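Data Collection Working Group
Minutes of the meeting of August 28, 2020

Chair: Sándor Takács
Also present: Novetti (two people), Stemska, Plattner by phone
Apologies: Batden

1. Previous minutes
Accepted with one change. The May minutes said the home kitchen work was "on track." Takács asked for this to read "started." No objection.

2. Kitchen examples, fruit and plate
Stemska reported 400 fruit examples recorded with the hand-held grippers, against a target of 1,000. Of these, 200 have been checked. The chair asked what the other 200 were worth until somebody looks at them. Stemska said they would be checked before the next delivery. The chair noted that the same was said in May.

Novetti considers the task well chosen: mixed fruit, one plate, an ordinary counter with the usual things left on it. The chair was less sure. His view is that a system trained on this will learn one kitchen very well, down to the table runner, and that a good score in that kitchen should not be reported to anyone as a result. He also doubts that tangerines and apples tell us much about smaller items such as cherry tomatoes, and wants those scored separately.

Two views of the counter were put up during this item, one with fruit on the runner and one with fruit on the plate.
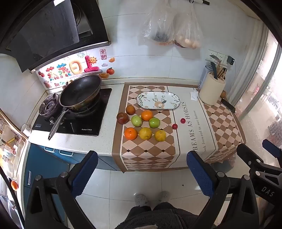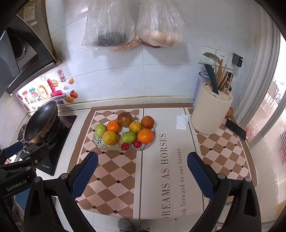

Plattner did not share the chair's doubts and said that variety between kitchens can wait, that a model which fails in one kitchen will fail in all of them, and that it is cheaper to find that out early. The chair accepted the point about cost. He did not accept that "early" still applies.

Some discussion of whether slow or clumsy grasps should be kept. Stemska has been deleting them. Novetti would prefer to keep them with a tag. Agreed to stop deleting for now. How many have already gone is not known, and the chair asked that this be minuted.

3. Second kitchen
Batden had offered a site but sent nothing in writing. Left open. The chair does not want it shown on the schedule until there is an address.

4. Actions
Stemska: check the remaining 200 examples and send the list of rejects with reasons.
Novetti: draft a tag for poor grasps, one page at most.
Plattner: put the argument for staying in one kitchen in writing.
Takács: write to Batden.

5. Other business
Request for spare grip pads. Deferred, no price available.

Next meeting to be set by email.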